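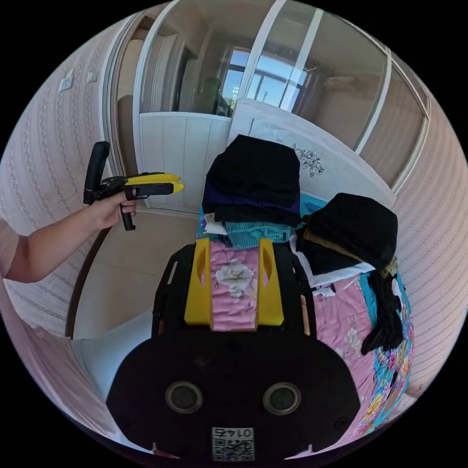 I got to Eltonness far too early, so I sat in the car with a flask of tea and watched people go up the steps in twos and threes. The open day was meant to start at ten. By five to there was a queue down to the gate, and Ankica Yordanov was already at the door in odd socks telling everyone to keep their shoes on, it was fine, the floors could take it.

Ankica runs the home tasks side of things at Cukdale. I'd spoken to her twice on the phone and had pictured someone rather stern, which was silly of me, because she talks nineteen to the dozen and laughs at her own jokes before she gets to the end of them. She put a gripper in my hand before I'd got my coat off!

"Squeeze it," she said. "Go on. Everybody wants to squeeze it."

So I squeezed it. You hold it by the handle and there's a trigger, and the two yellow fingers close on whatever you've put between them. It's heavier than I'd expected and after ten minutes my wrist knew all about it. You work with one in each hand, and the job that morning was clothes: pick them up, fold them, put them on the pile. I have been folding clothes for most of my life and I was dreadful at it. My first go was a jumper, and I got one sleeve over and then dropped the other one (twice).

"That's normal," Ankica said. "You've lost eight fingers and you're cross about it. Give it an afternoon. We've had people in tears over a pillowcase and the next week they're faster than me."

I asked her why they want all this folding when there are machines in factories that can do a shirt in seconds. She pulled a face.

"A factory gives you the same shirt, flat, the same way up, all day long. Your bedroom doesn't. You've got a cardigan inside out, you've got something with straps, you've got black on black and you can't see where one ends and the next one starts. I want the robot to learn from people dealing with that. So people come in and deal with it, and we record what their hands do."

They recorded 800 folds in the first month, she told me, and threw out 323 of them. I said that sounded like a lot to throw away. "It was horrible," she said cheerfully. "Mostly my fault. I'd set the timing wrong on the left hand." They're up to 3,000 now and she is much pickier about what goes in at the start.

Tamara Lungu came to find us at this point with a plate of shortbread. She's one of the people who does the folding, four mornings a week, and before that she spent eleven years in a hotel laundry, so she has Views. She thinks most of us fold trousers wrong. She also thinks the grippers should be lighter, and has told Ankica so more than once.

"I don't mind the work," Tamara said. "I put the radio on. Knitted things are the nicest because the fingers get hold of them. Anything silky, forget it, it's off down the side of the bed and you're starting again."

Does she feel strange about teaching a machine to do her old job? She had a think about that one, and a bit of shortbread.

"My old job was hot and my back hurt. If a robot wants it, it can have it. I'd like somebody to ask the girls who are still there, though. I don't think anyone has."

Ankica nodded at that and didn't try to argue, which I liked her for.

After lunch we were shown the arms themselves, two of them bolted to a bench at the back, made by Dillov and a good deal smaller than I'd imagined. They folded a tea towel while we all held our breath. Then they folded another one and got it into a sort of samosa, and a small boy near the front clapped harder for that than he had for the good one. Ankica let him choose the next cloth out of the basket.

I asked when I could have one at home. "Ask me in May," she said, and then, "No, don't, I'll only say the same thing again." The next job is bedding. She has her eye on fitted sheets, and Tamara says she'll want a pay rise first.

The next open day at Eltonness hasn't been fixed yet, but they're keeping a list at the front desk if you'd like to go on it. Wear something with sleeves you can push up.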